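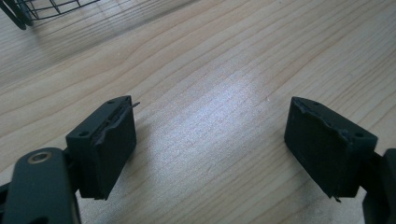
桌面木纹，光正好落在中间那一块。

浅色木桌与黑色网篮：布置小记

喜欢木头的朋友，这一页是给你们的！我一直想把这张桌子好好放上来，拖了很久，这回终于整理出来了。桌子是从Lindska的旧货仓库里挑的，当时它被压在一摞椅子下面，只露出一个圆角，我摸了一把就走不动了。编号标签上写着293，我到现在还把那张小纸片夹在本子里。

先说木纹。颜色是很淡的蜂蜜色，纹路一条一条斜着铺过去，弯得很缓，中间还有一点细细的波纹和小节疤。我以前总觉得浅色木头寡淡，看久了才知道好看的地方都藏在这些深浅不一的细线里。光线一照，中间会泛出一片发白、略带一点蓝的亮光，纹路在那里淡下去，到了边上又慢慢回来。早上看和傍晚看简直是两张桌子，我每次路过都忍不住歪着头再看一眼。

保养方面我用得很简单：Karnix的无色木蜡，薄薄擦一层，放一晚上，第二天拿旧棉布顺着纹路来回推。一小罐用了7个月还剩个底。千万别贪多，我第一次抹得太厚，手一放上去就是一个印子，后来花了一下午才擦匀。平时拿拧干的布抹一抹就够了，杯子底下垫一块软木片，我家那几块已经被茶渍染成了地图（我倒觉得挺可爱的）。

再说网篮。这种细黑铁丝网的长方形篮子，我前前后后买过4个，最后最喜欢的还是边沿微微高起来的这一款，是在Pramanik的小铺子里碰上的。浅木头配黑网格实在太合适了！网眼细，小东西不容易漏下去，又能透出底下木头的颜色，摆在桌上一点也不沉闷。横着放的时候，长边和桌沿平行，看着特别舒服。

至于篮子里装什么，我换过好多轮。冬天放线团和毛线针，一月的时候塞满了橘子，整间屋子都是香的；有一阵子专门收信件和收据，结果越堆越高，只好赶紧改回来。现在的规矩是，周末之前要清空一次，哪怕只是把东西拿出来再放回去，也会顺手丢掉一两样。 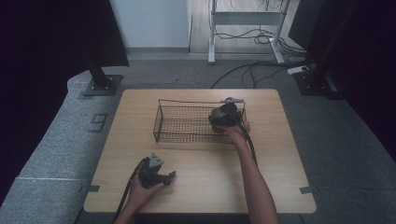

尺寸、搭配和一些零碎

常有朋友来信问，桌角是圆的会不会显得软塌塌。我的感觉刚好相反，圆角让人很愿意靠近，在旁边走来走去也不怕磕着。灰色地毯和浅木头放在一起也很耐看，地毯把颜色压住了，桌面就显得更亮。要是你家地面颜色本来就浅，可以试试在桌下铺一小块深灰的，差别挺大。

篮子的位置我偏爱靠桌子里侧一点，前面留出一大块地方做事。写字、叠衣服、包礼物，都在这一块上进行，手一伸就能够到篮子，特别顺。

还想找同类网篮的话，Randness的目录里有一款很接近，货号607，网格稍微疏一些，提手是折叠的。我在朋友家见过实物，放水果很好，放回形针就算了，会一枚一枚地往外钻。

下一页打算拍抽屉里的分隔盒，已经攒了不少，颜色五花八门，还没想好怎么排。大家如果也有浅色木桌，欢迎把照片发给我看看，我真的看不腻！

更新于2018年11月5日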